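Rendell box

A Rendell box is a small lidded keepsake box, made by hand from solid hardwood and named after the town of Rendell, where I learned to make them. I've built 22 so far, so forgive me if this entry gets a bit fond in places!

The classic one has 2 trays, a lift-off lid and a little brass catch from Ezzat (you can use any catch, but theirs close with a lovely soft click). The corners are finger-jointed and glued, never nailed. Oil goes on in thin coats - I do mine in November, when it's too cold to do much else in the shop.
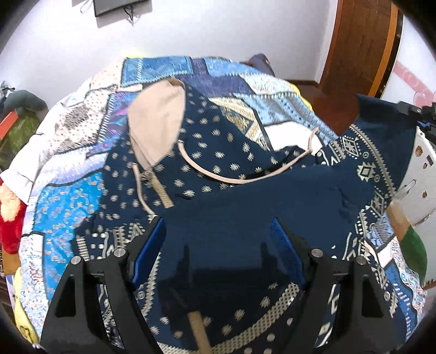 Navy cloth with a cream geometric print, on a patchwork bedspread.

Linings vary a lot. Older boxes mostly have felt, while newer makers like cotton scraps, glued to thin card and pressed into the trays. I'm a cotton person myself, though felt is kinder to rings.

The Grarkach pattern is a close cousin, with a sliding lid and no catch at all. People mix the two up all the time on Justasell, where I once saw a plain Grarkach listed as a Rendell for $200. Check the lid first - if it slides, it's a Grarkach.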